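Workshop notebook - August, glue trials cont.

Started 7.40, kettle first. Carrying on with the hide glue against fish glue business for the Wellow chairs.

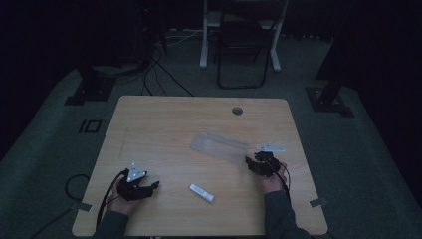
Offcuts all from the same ash board, the one from Prernau with the brown streak. Planed yesterday, jointed this morning, no sanding. Numbered in pencil on the end grain. Last time I numbered the faces and planed them off like a fool.

Hide glue: soaked overnight, strained through the old tights. Pot crept up past where I wanted it while I was on the phone to Manetden re the seat cord. Took it off, stirred, added a splash of water. Smelt all right. Might be a bit weaker than the last batch, so mark this one B and dont compare it straight with A.

Fish glue: out of the bottle, cold. Runny. Gets everywhere. Open time is lovely though, no rushing about, and I could shift the joint a good while after closing it. With the hide I had to have the clamps already set and my sleeves up.

Weighed out 200 g of dry glue for the next batch. Jar is nearly done, reorder. Duyên Cao wants to try the finer grade from Rätsep, says it soaks quicker. Fine by me if it comes in small bags. The big sack went mouldy last winter and we threw half of it out.

Clamping: 5 joints each glue. Left them all under the same weights, swapped the end ones round halfway so the draught from the door doesn't favour anybody. Squeeze-out wiped with a damp rag after 30 minutes. Fish still tacky then, hide already like rubber and came off in a strip.

Lunch.

Afternoon - broke two of the old batch A joints over the bench edge. First went in the wood, nice long tear, glue line whole. Second let go clean on one side, shiny, starved. Think I clamped it too hard. Need to go easier on the narrow tenons, they have nowhere to keep any glue. Try scoring the cheeks? D. says no, just size the end grain first and wait. Will do one of each and see.

Chair no. 615, the back leg: old glue is definately animal, went soft under a warm wet cloth. So no white glue on that one whatever the customer's brother says. Stretcher is out and the socket wants cleaning, old crust right down at the bottom. Used the bent scraper, slow job. Bagged the crumbs in case we want to look at them again.

To do
- reorder glue, ask Rätsep for small bags
- new brush, this one is shedding
- lid for the pot!!
- ring Wellow about the odd stretcher, do they want it matched or left pale
- leave batch B alone till after the weekend, no poking

Pot off at the wall 5.15.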